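Reviews > Workshop & Bench > Trays and Sorting

Latest Benches Storage Lighting Contact

Jarkar Translucent Trays: $14 for Something to Put Things In

I resisted buying trays for years on the grounds that a bench is already a tray. It's flat, it holds things, and it was paid for a long time ago. The flaw in this reasoning is that a bench is also where everything else goes, and small round things on a bench have a tendency to become small round things under a bench.

So I bought two of the Jarkar trays from Hayes, one pink and one orange. They're $14 apiece. There is a green as well, listed at 14 like the others, but it was out of stock when I ordered and was still out of stock when I stopped checking. Jarkar calls this model the 916, which raises questions about the previous 915 that I've decided to leave alone.

They are rectangular trays you can half see through. That's the product. The box has a paragraph about workflow on the side, and I recommend skipping it.

What I like is that the color does the remembering for me. Pink is for things I haven't gotten to yet and orange is for things I have. I came up with this on a Wednesday and it has survived, where my previous systems (labels, sticky notes, a stern look) did not. If you're sorting caps, pots, lids and other bits that are all white and all the same size, you can put two identical pieces in two different trays and still know which is which in the morning. On a dark mat the white stuff shows up nicely, and so do the trays, which are hard to lose even for me. 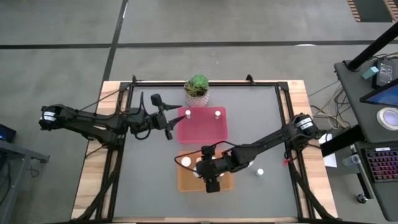
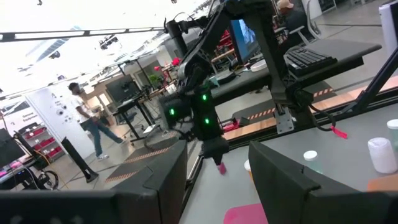 Pink tray above, orange tray below in the first picture; a few of the bottles and lidded things in the second.

The sides are the right height, or close to it. Small upright pieces stay upright when you nudge the tray over to make room, and you can still reach in without knocking your knuckles. Flat discs are another matter. Once one is lying flat on the floor of the tray, there's nothing to get under, and you end up chasing it to the wall and tipping it up against the side. A shallow ridge across the bottom would fix this. The older Plusley trays had one. The older Plusley trays also smelled like a shower curtain, so I'm not calling for a revival.

Grip on the underside is poor. On bare wood the 916 will go for a walk if you lean on one edge. On a mat it behaves. I use mine on a Nollumitz bench mat in dark gray, a separate purchase and a much duller one, and with that underneath I haven't had a tray move unless I meant it to. If you don't own a mat, add the price of one before deciding that 14 dollars is a bargain.

Cleaning is fine. Warm water, dish soap, a cloth. After 30 days of regular use the orange one has picked up a haze of fine scratches on the inside, and the pink one hasn't, or hides it better. Neither has cracked. I did drop the orange one off the bench once, corner first, and it bounced in a way I found slightly insulting.

Bottles don't belong in these. I tried. Anything tall turns the tray into a very small stage, and you'll move it with your elbow. Bottles stay out on the mat at my place, over to the side, with their caps on. The trays are for what comes off the bottles or goes into them, and I'd keep it that way.

A word on stacking – they don't, really. They nest when empty, with a squeak. Put anything in the lower one and the upper one sits at an angle and looks at you. The listing at Hayes says "stackable," and I suppose a cat is stackable too, if you're quick.

I also keep a succulent at the head of the bench, in a white pot with red diamonds on it. It didn't come with the trays and gets no rating, but two people have asked. It's doing well. I water it when I remember, and it seems to prefer that I don't.

Would I buy them again? I'd buy the pink one again. The orange one I'd buy again if the pink was already in the cart. If the green ever comes back I'll probably get that too and then have to think of a third category, and the only one I can come up with so far is "dropped."

Rating: 3 out of 5. Four if you already have the mat.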